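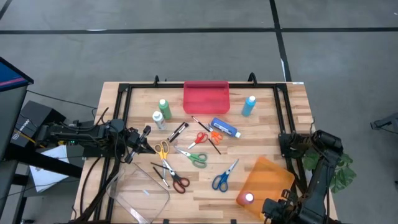 Zweiarm-Tischzelle mit Bastelmaterial auf dem Tisch.

Viltari Tischzelle – Sicherheitsausstattung und Arbeitsregeln

Produktübersicht › Tischzellen › Viltari › Normen und gute Praxis

Zwei Arme, ein Tisch und jede Menge Kleinkram: Genau für solche Aufgaben haben wir die Viltari gebaut, und wir freuen uns jedes Mal, wenn jemand sie mit etwas anderem als genormten Klötzchen füttert. Scheren und Pinsel sind großartige Übungsobjekte! Sie liegen übereinander, sie zeigen in alle Richtungen, und eine Schere hat eben auch eine Spitze. Deshalb bekommt das Thema Sicherheit bei uns eine eigene Seite.

Welche Regeln gelten

Die Viltari wird als unvollständige Maschine im Sinne der Maschinenrichtlinie 2006/42/EG geliefert. Einbauerklärung und Montageanleitung liegen bei. Wer die Zelle mit eigenen Greifern, eigener Software und eigenen Objekten in Betrieb nimmt, erstellt die Risikobeurteilung für die Gesamtanwendung (Vorgehen nach EN ISO 12100). Für Roboter und ihre Integration ziehen wir EN ISO 10218 Teil 1 und Teil 2 heran, für Anwendungen mit Menschen in Reichweite zusätzlich ISO/TS 15066.

Ein Punkt, der in Schulungen regelmäßig für Diskussionen sorgt: Ein leichter Arm mit begrenzter Kraft ist noch keine sichere Anwendung. Beurteilt wird immer das Ganze – Arm, Greifer und das, was der Greifer gerade hält. Ein Pinsel ist da ein anderer Fall als eine Schere mit der Spitze voran.

Objekte auswählen

Wir empfehlen Scheren mit abgerundeten Spitzen, geschlossen abgelegt. Flaschen kommen mit fest zugedrehtem Deckel auf den Tisch, und zwar auch die, die der Roboter nur verschieben soll. Für liegende Flaschen gilt das natürlich erst recht. Glas, Klingen ohne Griff und alles, was unter Druck steht, bleibt draußen.

Die Objektliste gehört in die Risikobeurteilung. Kommt ein neues Teil dazu, wird die Liste ergänzt, bevor das Programm läuft.

Arbeitsbereich und Nachbarschaft

Die Arme sitzen am Rahmen auf der Tischplatte und arbeiten nach innen. Das spart enorm Platz, verleitet aber dazu, den Schreibtisch gleich daneben zu stellen. Bitte den Abstand aus der eigenen Beurteilung ableiten und am Boden markieren. Kabel laufen so, dass sie bei voller Streckung weder spannen noch unter einen Stuhl geraten. 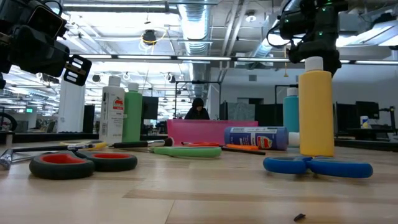 Darf ich bei laufendem Programm kurz in die Zelle greifen, um ein Teil geradezurücken?
Nur im Halt. Erst anhalten, Stillstand beider Arme abwarten, dann hineingreifen, und den Neustart immer von Hand außerhalb der Reichweite auslösen.

Not-Halt und Wiederanlauf

Zum Lieferumfang gehören 2 Not-Halt-Taster am Kabel. Beide wirken auf beide Arme, egal welcher Arm gerade arbeitet. Das Entriegeln allein startet nichts; der Wiederanlauf braucht eine eigene Quittierung. Montieren Sie die Taster so, dass man sie von beiden Längsseiten des Tisches ohne Suchen erreicht.

Nach einem Halt mit gegriffenem Objekt bleibt der Greifer geschlossen. Das Objekt wird über die Funktion »Ablegen« gelöst, mit reduzierter Geschwindigkeit und niemandem darunter.

Vor jeder Schicht

Not-Halt an beiden Tastern auslösen und quittieren
Klemmen am Tisch und Rahmen von Hand prüfen
Greiferfinger auf Risse und Farbreste ansehen
Deckel der Flaschen nachziehen
Kabelschlaufen bei langsamer Testfahrt beobachten

Die Runde dauert 3 Minuten und hat bei uns im Haus einen festen Platz um 8 Uhr. Alle 1.000 Betriebsstunden kommt die große Durchsicht dazu, mit Drehmomentprüfung der Schraubverbindungen und Tausch der Fingerauflagen.

Unterlagen und Zubehör

Vorlage Risikobeurteilung Tischzelle, 15 Seiten, ausfüllbar (seit August auch mit Beiblatt für scharfkantige Objekte)
Greiferfinger Deltix, weich beschichtet, paarweise
Bodenmarkierungsset Lollon
Zweiter Tasterhalter Tsolakis für breite Tische

Das Beiblatt hat Qusai Hattar aus unserer Anwendungstechnik geschrieben, und es ist wirklich gut geworden – sehr konkret, mit Platz für eigene Messwerte. Rückfragen zur Beurteilung Ihrer Anwendung beantwortet er über das Kontaktformular, am liebsten mit Objektliste und einer Skizze des Aufstellorts.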